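Wultlow Adds Blanket-Covered Surfaces to Its Power Strip and Adapter Seating Procedure

Revised Dundix bench procedure covers outlet alignment, insertion force and adapter spacing on soft household surfaces

WULTLOW, November. Stunditness today released the second edition of the Dundix bench procedure, a written method for evaluating how plug adapters and cube chargers seat in multi-outlet power strips. The new edition extends the procedure to strips that are lying on soft furnishings. The first edition covered only strips screwed to a rigid board.

The change responds to field returns collected by the Wultlow test room over the past year. Of 558 returned questionnaires, 200 reported that the power strip in daily use was kept on a bed, a sofa, a rug or a covered table. In these positions the strip is free to tilt, slide or sink when an adapter is pushed in. A strip that accepts an adapter squarely on a hard board may accept it at an angle when the surface under it gives way, and a partly seated adapter leaves a section of the blades exposed.

Scope

The second edition applies to indoor power strips with recessed outlets and a molded plastic housing. It applies to direct plug-in loads with a body wider than a single outlet, including cube-shaped chargers, travel adapters and small transformer blocks. Corded plugs remain covered by the first edition, which stays in force without changes. Outdoor strips, reels and strips with rotating outlets are excluded.

All seating trials are run with the strip disconnected from the supply. Electrical tests, including contact resistance and temperature rise under load, are handled under a separate document and are not affected by this release.

Test surfaces

Four surfaces are now specified: bare laminate board, short-pile carpet, a single layer of fleece blanket over a table, and a folded fleece blanket over a foam pad. The fleece is laid flat by hand and is not stretched or taped. Wrinkles under the strip are smoothed out before the first insertion and are left alone after that for the remainder of the series.

The strip is placed lengthwise on the surface with its near end facing the operator position. No clamps, adhesive pads or mounting screws are used. Any mounting tabs or clips supplied on the housing are left in place, as they affect how the ends of the strip rest on the fabric. 

Procedure

Each series consists of 200 insertions on one surface. The adapter is held above the selected outlet, lowered until the blades meet the face of the strip, and pressed straight down. Side-to-side rocking is not permitted during the press. If the blades do not enter the slots on first contact, the attempt is recorded as a missed alignment and the adapter is lifted clear before the next attempt.

Peak downward force is limited to 58 newtons. An adapter that is not fully seated at this limit is recorded as partial, and the gap between the adapter body and the strip face is measured with a feeler gauge at each corner. The largest of the four readings is entered in the log. Strip displacement is measured after every tenth insertion against a reference mark on the table edge.

The edition also adds a coverage entry. For every adapter and outlet combination, the log must state which neighboring outlets are obstructed by the adapter body and whether a standard corded plug can still be fitted beside it. Partial obstruction is recorded separately from full obstruction. In the earlier edition this information was optional and was often left out.
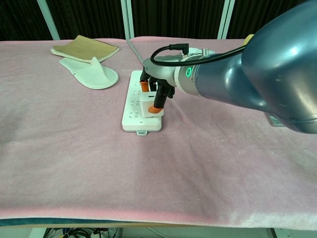 White cube-shaped plug adapter held against a white power strip on a pale pink fleece blanket.

Gauges and fixtures

Hämmerli supplies the feeler gauges and the reference board used in the laminate series. The drawing for the board has been reissued with the second edition to correct the position of two locating holes. Boards made to the earlier drawing may be used until they are due for replacement, as the holes play no part in the seating trials.

Fleece for the two blanket series must be washed once before use and replaced when the pile is visibly flattened along the line of the strip. Test rooms should keep an offcut from each blanket with the log sheets for that series.

Availability

The second edition of the Dundix bench procedure is available from Stunditness on request. Holders of the first edition will receive the new text, the reissued board drawing and a revised log sheet at no charge. Logs begun under the first edition may be completed under it. A supplement on strips mounted under desks and shelves is in preparation at Wultlow, and its test surfaces have not been fixed.

About Stunditness

Stunditness writes bench procedures and log formats for small electrical accessories used in the home. Its test room is located in Wultlow. Dundix is the name of its procedure series for plugs, adapters and power strips.

Press contact: Stunditness, Documentation Office, Wultlow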